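Ticket: Desk riser wobbles on butcher block top, baskets don't fit under
Opened in: Fodley Home Help Desk > Storage & Organizers
Product: Rudier mesh riser, black
Status: Waiting on customer > Reopened > Solved
Priority: Low

10th October

Problem as reported

Bought the Rudier riser to get stuff up off my worktable. Two problems. One, it rocks. Push down on the front left corner and the back right one lifts. Two, the listing says small baskets slide underneath and mine don't, they hit the edge and stop. Baskets are Drinitex, the small plastic ones, green is the one I use most.

Table is a butcher block top, oiled in July, flat as far as I know. Riser was fine out of the box on the kitchen counter, so not sure if it's the riser or the table.

Tried so far:
- tightened all the legs by hand
- turned it end for end, same wobble, same corner of the TABLE (not the same leg)
- put folded card under one leg, works for a day then slides out
- took everything off it, still rocks

Reply from support

Thanks for the detail. If the wobble stays with the table corner when you turn the riser, the legs are probably OK. Please check with a straightedge across the top where the riser sits. Also tell us which leg set you got, short or tall, there are 2 in the catalog and only the tall one clears a basket. And send a photo of the whole tabletop if you can, with the baskets near the shelf. Doesn't need to be tidy.

Customer update

Photo attached. Riser's at the back in the middle where I want it, baskets out with it. Metal cup lives near the back right corner, would like it to stay there.

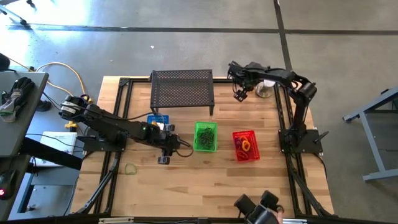

Attachment 1: worktable, riser at the back, baskets out

Straightedge: used the back of a steel ruler, 40 cm. Light shows under it toward the back of the table, not at the front. So there's a dip. Small one. Slid a sheet of printer paper in, then folded it, 2 thicknesses go under and 3 don't. Guess the top moved after I oiled it, I only did the upper side. My fault prob.

Legs: short. Box says short. Didn't know there were two kinds, the listing photo has the tall ones on it — might want to fix that.

Reply from support

That explains both. Short legs are meant for cups and jars on top and flat things below. We've passed on the note about the listing picture.

For the baskets, your options:
a) swap to the tall leg set, same screws, same mesh top
b) keep the short legs and leave the baskets in front

For the dip, please don't bend the legs, the mesh top will twist. Use stick-on felt or cork pads. Start with one pad under the leg over the low spot and check again. Oil the underside of the table too, same number of coats as the top, and give it a couple weeks before judging.

Customer update

Went with (a). Tall set came from the Mabuza warehouse, 8 screws in the bag, all used. Cork pad under one leg. First pad was too thick and it rocked the other way, so sanded it down a bit. Now solid. Pressed on all the corners, nothing moves.

Green basket goes under with room to spare. Other one catches on its rim unless I tip it going in — fine, can live with that, it's mostly out on the table anyway.

Underside oiled once, second coat tomorow. Will recheck with the ruler after and only write back if it got worse.

One question, can I return the short legs? Box is open but they're not scratched.

Reply from support

Yes, opened leg sets are OK to return if all the parts are in the bag. Label sent to the email on the order. Leave the cork pad on until the top settles, then try without it.

Marking as solved. Replying to this ticket reopens it.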